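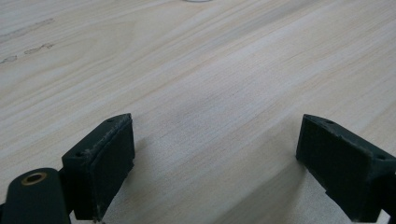 Light wood tabletop with a matte to lightly satin finish.

How to Remove White Heat Marks and Water Rings From a Wood Tabletop

Search articles Go
Last updated: May
847 shares | 2 comments

White marks on a finished table are moisture trapped in or just under the finish. Dark marks are a different problem. They mean water has passed through the finish and reacted with the wood, and the repair involves stripping the area. This page covers white marks only.

Identify the finish first

Put a drop of denatured alcohol on a cotton swab and touch it to a hidden spot, such as the underside of the apron. If the finish turns soft or sticky within a minute, it is shellac. If nothing happens, repeat with lacquer thinner on a new spot. A finish that softens under lacquer thinner is probably lacquer. A finish that resists both is most likely polyurethane, varnish or a factory catalyzed coating.

Shellac and lacquer respond well to the methods below. Polyurethane rarely takes a white mark, but when it does the mark sits deeper and takes longer to clear. Oil and wax finishes can usually be cleaned and recoated without any of these steps.

If the top is veneer, keep in mind that the wood layer may be thinner than a credit card. Do not sand a mark out of veneer.

What you need

Clean cotton cloths, lint-free
Mineral spirits
A household iron
Petroleum jelly
Rottenstone and light mineral oil
Paste wax, neutral

Step 1. Clean the surface

Wipe the area with mineral spirits and let it dry for an hour. Polish and silicone residue will block the later steps. Work with a window open and no flame nearby. Lay used cloths flat outdoors to dry before throwing them out.

Step 2. Apply petroleum jelly

Spread a thin film over the mark, extending half an inch past its edge. Leave it overnight. Wipe it off in the morning with a dry cloth. Light rings often clear at this stage. If the mark is fainter but still present, repeat once.

Step 3. Apply low heat

Empty the iron of water and turn steam off. Set it to the lowest setting. Fold a dry cotton cloth double, lay it over the mark, and move the iron across it for five seconds. Lift and check. Continue in five-second passes until the mark fades, up to ten passes. Stop at once if the finish feels tacky or the cloth begins to stick.

Skip this step on shellac. It softens at a low temperature and will take a print of the cloth.

Step 4. Rub out what remains

Mix rottenstone and mineral oil to a thin paste. Rub along the grain with a felt pad, using light pressure, and wipe clean every twenty strokes to inspect. The paste cuts the top of the finish and raises the sheen. On a matte top, plan to even out the whole panel afterward with 0000 steel wool and wax, also along the grain.

Step 5. Wax

Apply a thin coat of neutral paste wax, wait until it hazes, and buff. Two thin coats are better than one thick coat. Keep hot dishes off the surface for a day.

If the mark comes back

A mark that returns within a week points to a crack in the finish that is letting moisture in. Clean the area again and apply a fresh topcoat compatible with the original.

Comments (2)

Fikri Sutanto
Does step 3 work with a hair dryer? My iron is stuck on high.

Meriem Soliman
Fikri, I used one on low, held six inches off. It took a lot longer but the ring on my lacquered desk is gone.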